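ok thread. I do flowers for a living (small stuff, parties, shop windows, the odd wedding) and I just switched half my stock to fakes. people keep asking so here goes

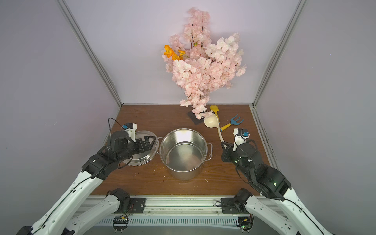 1/ money first. last spring I spent $800 on fresh cherry for one window in Tretcombe. dropped petals all over the sill by the second morning. client very polite about it, which was worse

2/ so I did the math on good silk. $385 for a box of stems from Gough, and I've used that box on 5 jobs now. still fine. couple of wires bent, one stem lost somewhere in the van

3/ cheap ones look cheap. sorry. look at the stem first, then the flower. shiny green plastic stem = no. if the petals are all the exact same pink = also no

4/ STORAGE. do not squash them in a bin bag like I did. long flat boxes, tissue between layers, lid on. attic is ok if it doesnt get too hot. mine went under the bed for all of December and came out flat as pancakes

5/ flat petals: steam from a kettle, hold it well back, fluff with your fingers. hairdryer on cool works too. do NOT iron. ask me how I know

6/ dust is the real enemy. soft makeup brush, top to bottom, outdoors. I tried the spray cleaner from Mekovier and it left a sticky film so now I have sticky dusty blossom, great

7/ someone asked about mixing real and fake. yes! real greenery low down where people can touch it, fake up high. Tomos Mostyn taught me that one when I was sweeping his floor years ago and I stil do it every time

8/ dont put orange next to pale pink unless you mean it. I used to be strict about this. softer now, a bit of orange wakes the whole thing up. keep it to one spot tho

9/ weddings. TELL THE COUPLE. had a bride's aunt sniff an arch and give me a look across the whole tent. it's in my quote now, in bold, which stems are silk

10/ renting them out: I charge a deposit. learned that after the Farnent job, where $1059 of stems went out and a lot less came home. guests had taken them as favors?? 

11/ do I miss fresh? yeah. the smell mostly, and the market at 4am, weirdly. still buy real peonies and sweet peas, no fake sweet pea has ever fooled me

12/ ok van's double parked, gotta run. questions below, will answer tonight once the kids are down. will post the box sizes too if I can find the tape measure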